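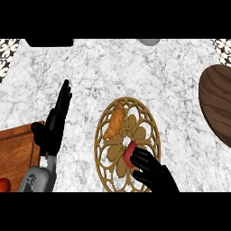

Imogen Tarrack

Lot 483 was a clockwork ferry in painted tin, made by Gukis, and it came to the Vurkgate saleroom in a hatbox with no key. I was the cataloguer. My job was to write the entry, set the estimate and say what was wrong with it.

The hull was pressed in 2 halves and joined with tabs. The paint was cream over red, with losses at the bow and one old repair in a slightly warmer cream. On deck stood a row of passengers, flat, lithographed on both sides, slotted into a cam bar that ran the length of the boat. When the motor turned, the bar rose and fell and the passengers bobbed in sequence from stern to bow. At the end of the run a bell struck once inside the funnel.

I knew this from the Gernalora reference, which lists the model with 25 passengers. Ours had one more.

The extra figure stood at the stern rail, facing backwards. The tin was the same gauge. The tabs were the same width. Under the lens the printing showed the same dot pattern as the others, and the slot in the cam bar had been cut by the factory tool, with the same small burr on the left side. It was a woman in a grey coat with one arm raised.

I wrote: "One additional figure, apparently original." Then I crossed out "apparently", and a little later I put it back.

The motor took a standard square key. I had one in the drawer that fitted. Saleroom rules allow a quarter turn to confirm the spring, so I gave it a quarter turn and set the boat on the baize. The passengers rose and fell from the stern as far as midships, where the spring ran out. The woman did not move. I tilted the boat and looked underneath. Her slot went through the deck but the bar beneath it was flat. She had no cam.

So somebody at the works had cut a place for her, printed her, fitted her, and left her out of the mechanism.

The estimate went in at 3000. A telephone bidder in Valdebenito asked for a condition report and wanted to know one thing, whether the figure at the stern was waving or holding on to her hat. I went back down to the store to check. The arm was raised, the hand was open, and she was not wearing a hat. I put that in the report and added that the bell had not been tested.

At five o'clock I signed the boat out of the store, wound it fully — against the rules — and waited for the bell.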